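About Us

Hondar helps people plan for kitchen robots before they spend money on one. We work with school cafeterias, senior living homes, small caterers and the odd church kitchen, and we love it. Most of our customers have never bought a robot arm in their lives. They have a kitchen, a budget and a good idea of which jobs eat up the day, and that's plenty to start from!

Akua Gbeho started the company after years of buying equipment for a school district, where she got very good at reading quotes and very tired of finding the expensive part on page nine. The price of an arm is easy to find. The mounting, the power, the grippers, the training days and the spare parts are harder, and they all land in the same budget year if you don't plan for them. So Akua built a planning sheet, gave it to a friend in catering, and then kept getting calls from people who had been handed a copy. There are still copies of that first sheet going around (if you have one, please ask us for the new version, the old one leaves out shipping).

How we work

Everything begins with your counter. You send us measurements and tell us what stays put: the dish rack, the microwave, whatever is bolted down or just too much trouble to move. We build it in simulation, set a pair of arms over it, and start trying things out long before there is any invoice to argue over.

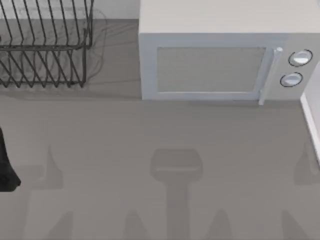
Reach is nearly always our first question. An arm that's a little too short means moving the appliances, and moving appliances can mean an electrician. An arm that's longer than you need costs more and wants more clear space for people to walk past. We try several mounting spots, write down what each one would cost to install, and put them next to each other so you can compare them over coffee with whoever signs the checks.

Then come the grippers, and we could talk about grippers all day. Plates, round knobs and door handles all ask for different things, and a single set of fingers may do for all of them or may not. We'd love for you to find that out from us while it's still a line in a spreadsheet. When a second set is worth having, we put it in the plan with its own price and its own replacement date.

We do all of this planning in a tool we call Drornico, which keeps the layout and the budget in the same file. Slide the arm mount over and you can change the bracket, the cable run and the install hours right there. It isn't pretty yet, but our customers have taken to it, and a few of them now send us their own layouts with notes in the margins, which makes our whole week.

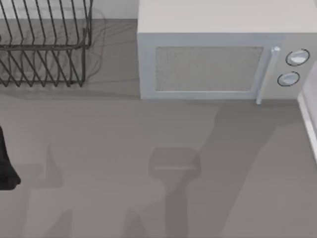 A finished plan from us covers 2 budget years. Year one has the purchase, the installation and the training. Year two has the upkeep, the wear parts and a cushion for the thing you didn't see coming. We also set aside 40 hours of staff time for learning the system, and we ask that you count those hours as real money. Cooks and kitchen managers are busy people, and a robot that shows up in the middle of lunch service with no time set aside for it is going to spend a while under a sheet.

Who we are

We're a small team in one long room above a bike shop. Akua runs the planning side and still checks every budget before it leaves the building. Our simulation group goes by Addo, the name it had as a separate little company before it joined us, and the folks there are the ones who will ask you how far your faucet sticks out. Lerkon is our training program, where your staff can try out a day's tasks on screen and tell us what we got wrong. They always find something, and the plan is better for it.

We don't sell arms and we don't take a fee from anyone who does. You pay us for the plan, and it's yours to take to any supplier you like.

Getting started

The best time to call is before your budget request is due, and for most schools that means winter. July works too if you're planning a year ahead, and we're always happy to see those early birds. A first conversation is free. Have your counter measurements handy, along with a list of the jobs you'd most like some help with, and leave the list as long as you want. We enjoy the long ones.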